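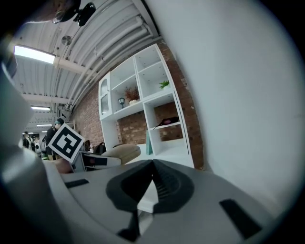 The shelves at Jamcombe, by the brick wall.

Sena Baidoo had been promised a machine that tidied up. She had been promised it when she was 20, and again by every magazine since, and she still wiped down her own kitchen every night before bed.

"It learns from you," said Kobina Bawa. "You move the thing, it sees how you moved the thing."

"And then it moves the thing."

"In time."

She asked how many times she would have to do it first. He looked at his sheet. The last room had taken 1552, he said, and that was only for putting a cup back.
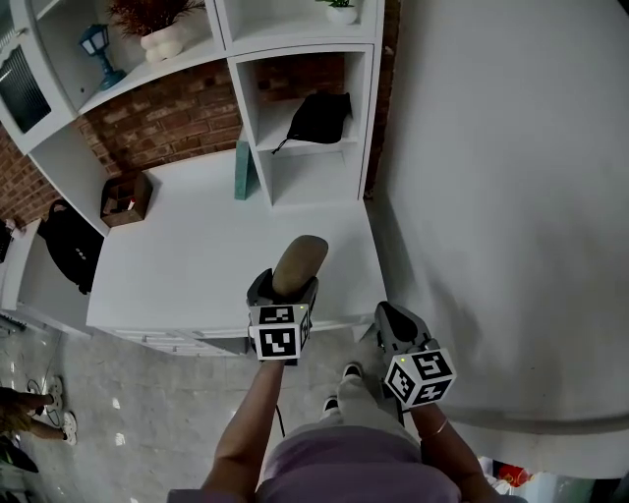
Sena had cleaned houses for 17 years and did not believe that a chore was a string of moves. A chore was knowing what people wanted left alone. Mrs. Dankwa had liked her mail in a heap, and one straight pile had nearly cost Sena the job. She thought of it now, looking at the small wooden box on the white cabinet top with its few bits and pieces inside. Was that a mess, or was that where they lived? She asked Kobina which it was.

He opened his mouth and shut it again.

"Does it matter?" he said.

"It will to whoever comes looking for them."

He wrote that down, or wrote something down. Sena squeezed her fingers, let go, and asked what time they broke for lunch.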